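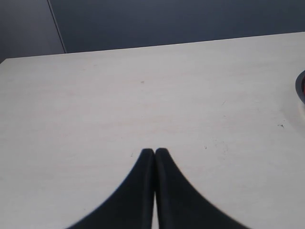 I got to the Pevimano open day twenty minutes early, which is how I ended up holding the door for a man with a tray of pastries on each arm. He was Didier Lefèvre, he runs the place, and he was already apologizing about the parking. (It was bad. I left my car by the Carré bakery and walked.)

Pevimano has the ground floor of an old printing shop, and on Saturday, August 22, 2026, they opened it to anybody who had signed up. The list had closed at 70 names. There were kids, a couple of retired machinists, a high school shop teacher, and me with my notebook and one working pen.

What they do there is teach robot arms to handle everyday stuff: picking things up, putting them down, sliding them over a bit. I had pictured something like a car plant, with big orange machines behind fences. It's a lot more like a workshop where people wear slippers. Helju Petrauskas, who led my group, really was wearing slippers!

She started us at the camera screen, and I'm glad she did. The arm has a small camera down by its gripper, so you get the view from the wrist: two black fingers poking up from the bottom, a big pale tabletop, dark gray panels at the back. I stared at it way longer than I needed to. There are little specks and scuffs on the table that I'd never have noticed standing up, and at the right edge there's just a sliver of something round with a dark rim and a bit of red inside. A boy next to me said bowl. His sister said tape. They argued about it through most of the introduction, and Helju let them.

"You have to get used to how little it sees," she told us. "You know the whole room. The arm knows this."

Then we got to drive. The controller is a handle called Cunder, built in house, and it feels like holding a fat pair of scissors. Squeeze and the fingers close, let go and they open, move your hand and the arm follows. Sounds easy, right? My job was to pick up a wooden block and drop it in a tray, and I missed five times in a row. I kept coming in too high. Évan Fleury, the youngest engineer on the team, stood behind me saying "lower, lower, lower" in the voice my driving instructor used to use.

I got it on the sixth go and I'm not ashamed to say I yelled.

Every try gets saved, even mine. Régis Hoarau, who looks after the recordings, showed us the tally for the week on his laptop: 112 runs on the block task, 37 of them thrown out. I asked if my misses would go in the trash too. He said some misses are worth keeping, mainly the ones where the person fixes the mistake partway through, and then he scrolled through a few so we could see what he meant. In one of them the gripper nudges the block, backs off, turns a little and tries again. I found that one oddly gripping to watch, sorry.

After lunch Clémence Bailly ran the part where the arm works alone. Her software is called Lesirska, and she warned us it was having a so-so week. First block, fine. Second block, fine. On the third, the arm hung over the table for ages with its fingers half open, and the whole room went quiet, and one of the retired machinists muttered "come on, sweetheart." It got there. Big applause.

I asked Clémence what she'd fix first if she had a free month. Lighting, she said, right away. In August the sun comes through the front windows all afternoon and the arm does worse after three o'clock, so they're getting blinds.

The next open day will be in spring, and Didier says he's working on the parking. I'm going back with my nephew, and I plan to beat him at blocks.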